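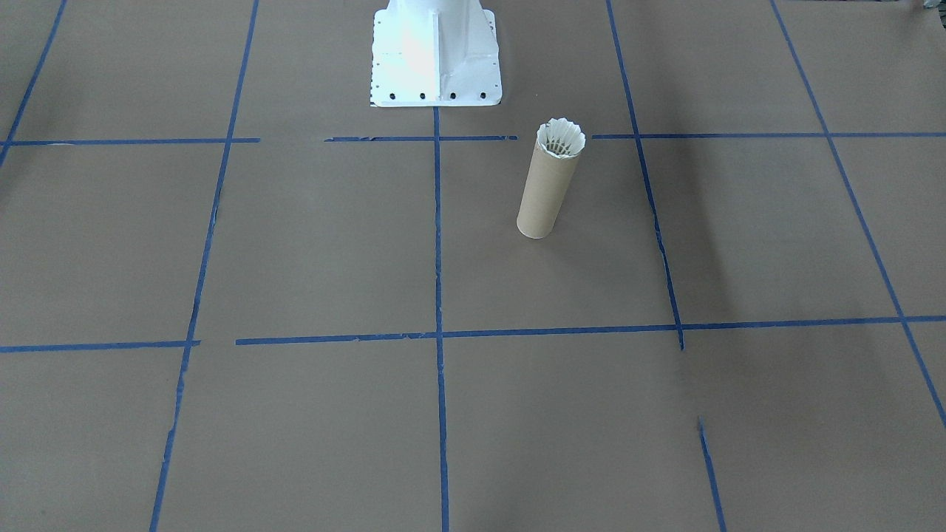

Kraft paper and blue tape grid - broken in places

Rultby
January 28, 2021
I've covered a floor in brown kraft paper and marked it into big squares with blue painter's tape. The paper is fine apart from a few creases. The tape is the trouble. My long lines wander, and one has a proper kink in it. Is there a way to get them straight without pulling it all up?

Fledier
Snap a chalk line first, then tape to it. Pull off 2 metres at a time and press from the middle outwards. If you stretch the tape as you lay it, it creeps back and you get wiggles.

Lemieux
I'd skip the chalk, it stops tape sticking to paper. Pencil and a long straight edge. I did a hall floor that way in April and it stayed put for 39 days.

Fledier
Never had chalk stop anything sticking. Blow the loose stuff off.

Lemieux
On lino, maybe. Kraft paper holds the dust.

Vovamero
Do the squares need to be exact? If it's only for placing things, a wobbly line won't matter. I'd patch the gaps and leave the rest.

Rultby
Near enough will do, within 5 mm at the corners. Peeling takes the top of the paper with it, so I don't want to lift much.

Vovamero
Then cut out the kinked bit with a knife and lay a fresh piece over - don't peel.

Rultby
Will try that with a pencil line. Thanks all.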